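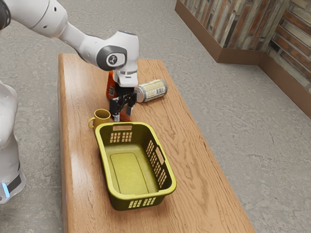
White robot arm over a long wood table, concrete floor. Rendered.

I said in the spring that I wouldn't write about Priltdale again until I'd made a profit there, which would have been a fine way to retire the blog. So we'll call that a guideline.

The July meeting is the one I look forward to, mostly for the big sprint handicap, a race I have now misread in every way open to a person with a form guide and a pencil. I've gone with the favorite when the favorite needed rain. I've gone against the favorite when it could have been ridden by a sack of oats. One year I had the right horse and bet it in the wrong race, having turned two pages at once on the train. It won easily. I still have the ticket for the other one.

This year I arrived with a Method. The Method took up most of June and lives in a spreadsheet with 497 rows, each one a run over sprint distances by something that might conceivably turn up at Priltdale. I gave every run a number for the pace, a number for the ground, and a number for trouble in running, the last of which is basically a feelings column. Then I sorted by the total, and the top of the list was Ollent.

I didn't want it to be Ollent. I have history with Ollent. He's a big, handsome, dark brown gelding who walks around the paddock like he's been asked to open a supermarket, and he has cost me money at three tracks. He travels beautifully. Anyone watching the first half of one of his races would mortgage the house. Then his rider asks him a question and he takes it away to think about.

But the numbers liked him, and the whole point of a Method is that you don't get a vote. He'd been dropped in the weights twice since the fall. His best run had come on fast ground from a high draw, and now he had fast ground and a high draw. The price was 12-1 in the morning, and I took it, thirty dollars on the nose, feeling like a man who has read the manual.

My trouble started with Trerkik. Trerkik was nowhere on the spreadsheet, having done all her running over longer trips, and I'd crossed her off with one stroke. A mare coming back in distance for a race like this tends to be outpaced early and running on past beaten horses when the camera has already moved on to the winner. I know this. I have written it on this blog at least once, with some authority.

Then I saw her in the paddock. I'm no judge of a horse in the paddock. I can tell you if one is sweating and I can tell you if one is facing the wrong way. But she had her ears up and her coat was like a piano, and she was 20-1, and I stood at the rail having an argument with a spreadsheet that was at home on the kitchen computer and couldn't answer back.

I stuck with the Method. I'd like that noted.

They split into two groups out of the gate, as they always do there, and for a while it looked as if the high numbers had it. Ollent was cruising. He was cruising so well that the fellow next to me said "what's that one on the wide outside?" and I told him, in the tone of a man who owned a leg. With a furlong and a half to go he moved up to second on the bridle. With a furlong to go his jockey gave him a squeeze, and Ollent considered it.

Trerkik came up the low side, more or less by herself, and won by a neck. Ollent was fifth. He wasn't blowing at all, and he looked great on the way back.

I've been over the replay more than is good for me. The pace on the far side was faster than I'd assumed, strong enough to bring a stayer into it, and she had been the only real stayer in the field. A column for that would have found her. I've now added one. It involved going back through all the old rows, and the best thing I can say about it is that it used up a wet evening.

For the sake of the record, the rest of the card. I skipped the maiden. I had the second in the nursery, each way, and got back a little more than I'd put in, enough for a sandwich that I'd describe as ham-adjacent. In the last I had a small, silly bet on Šťastný, an imported chestnut whose name I'm told means "lucky" or "happy," depending on context. The track announcer tried it three different ways over the course of a mile and a quarter and had settled on "the chestnut" by the time they reached the turn. He finished third. The horse, I mean. I'd put the announcer a bit farther back.

Plenty of you have written in to ask if the Method is available. It is not. If it had been available before July you would all be thirty dollars lighter and writing me a different sort of letter. I will say that sorting by ground alone, ignoring everything else I'd so carefully entered, would have produced a small profit over the season to date. I noticed this at one in the morning and went to bed.

Next up is the autumn sprint, same track, half a furlong shorter, and the early entries are out. Ollent has one. His mark has come down another pound and the long-range forecast is dry, and with the new column added in he is still, God help me, top of the list. Trerkik is going back up in trip, so she can't embarrass me unless she's loaned out for parties.

I've seen 16-1. I'm going to wait for the draw.

Contact | © Notes from the Cheap Rail, all losses the author's own | Back to top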